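Hand-held gripper: width reading drifts, replayed grasps close short on fabric
Posted in: Robotics and automation > Faults
Tags: gripper, calibration, encoder, fabric handling

Ebuka Okeke
I'm recording folding demonstrations with a two-finger hand-held gripper and replaying them on an arm with the same fingers.

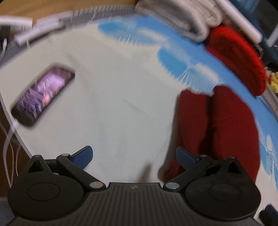 The fault is in the recorded finger width. With the pads fully closed on nothing, the log should read 0 mm. At the start of a session it does. After 30 demonstrations it reads 3 mm closed, and it stays there until I restart the logger. On replay the arm stops short by the same amount, the pads never load up, and the cloth slides out on the lift. Of the last batch, 17 replays dropped the cloth this way. Thick folds survive because there is enough material to fill the gap. Single layers don't.

What I have checked so far:
Firmware is build 3699 on both units.
Swapped the USB cable. No change.
Pads are not peeling and the pivot screws are tight.
Logger is Wurkeo, default settings, width taken from the motor-side encoder and not from the fingers.

Is this an encoder fault or something in the linkage? I would like to know before I send the unit back.

Adaeze Mohammed
Probably neither. A worn linkage gives you play, so the closed reading would scatter on both sides of zero. Yours moves in one direction and then clears on a restart, and a restart does nothing to a pivot. That points at the zero offset held in software.

Wurkeo re-zeroes whenever it sees the fingers stationary at what it takes to be the closed stop. If you pause with a fold of fabric between the pads, it can accept that position as closed. There is a setting for it under Device > Width > Auto zero. Turn it off, close the pads on nothing, zero by hand, and record another full session. Log the raw encoder count next to the computed width. If the raw count at closed is unchanged and the width has moved, it's the offset. If the raw count has moved too, look at the coupling between the encoder and its shaft. A slipping grub screw will do that, although I would not expect a restart to cure it.

Two other points. Put a closed-on-nothing check at the start and end of every recording so that bad files can be rejected automatically. And do not fix the replay by adding a fixed closing offset on the arm. On the files where the zero was good, you will drive the pads past contact, and with no current limit set you can cook the motor or pinch whoever is straightening the cloth. Set the current limit first in any case.

colitz_bench
had same thing on an older unit, replaced the pads and it went away. might be worth a go, they're cheap

Ebuka Okeke
Auto zero was on. With it off, the raw count and the width agree at closed from the first demonstration to the last. I went back through the earlier logs and the offset steps up at each long pause with cloth in the pads, so it was never a gradual drift. I left the pads as they were. Current limit is now set on the arm as well. The old files have the raw count, so I'm recomputing the width from that and will keep whichever ones pass the closed check at both ends.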